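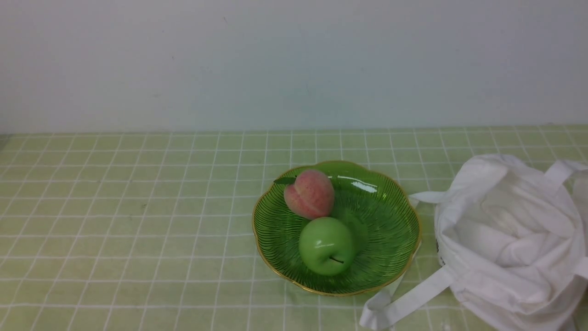
So I've finally got Maes to level 74 and I have Opinions. She's the trap lady in Gresar, if you haven't played, the one in the big hat that everybody skips because her first two levels are rubbish. I skipped her too! I played the whole of last May as the shield bloke and only swapped when my party (just the one mate, really) got fed up of me standing in doorways.

Why she's fun

Her snares cost next to nothing and they stay down until something treads on them, so you can fill a corridor before a fight, go and poke the boss, then leg it back the way you came. I did that in the Urnell tunnels and cackled so loudly I woke the cat. You do have to remember where you've put them, mind. The little glow fades and I'm always losing track and wasting one on a rat.
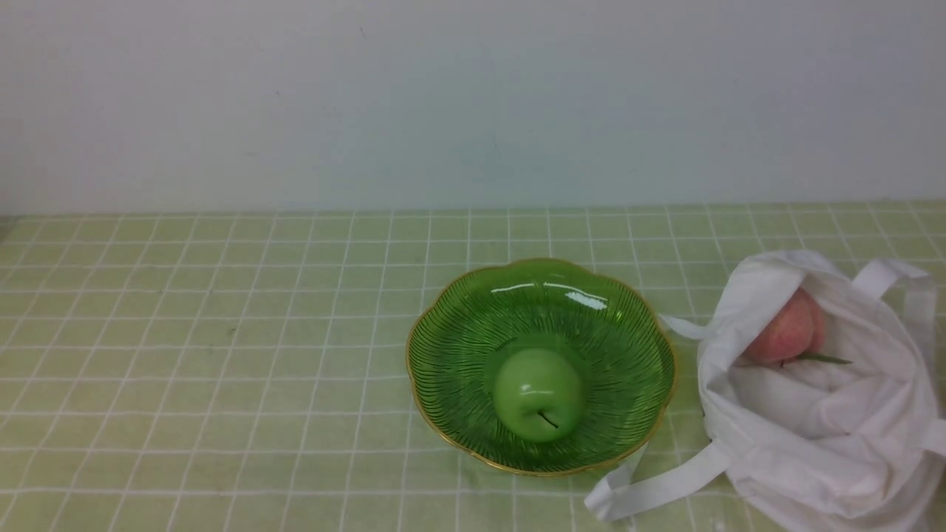 What I'm wearing

Two rings of haste, the marsh boots and whatever coat has the most pockets. I know the guides all want you in the Zornurstead set, but it costs 200 shards a piece and the bonus only kicks in when you're standing still, and when is Maes ever standing still? Spend the shards on snare refills and a better bow. I also dropped the smoke bomb for the tripwire, which felt wrong for an evening and then felt brilliant.

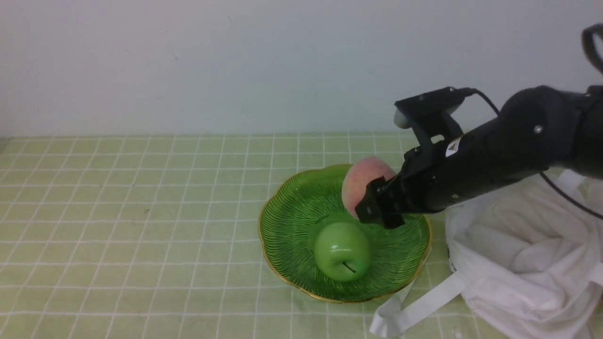
Things that still annoy me

Flying enemies, obviously. Nothing she puts on the floor bothers a bat. The Zornurstead bell tower is nearly all bats, and I've been flattened up there more times than I'd like to admit, so if you've got a way through that doesn't involve swapping back to the shield bloke, please stick it in the comments. I'm having another go on Saturday.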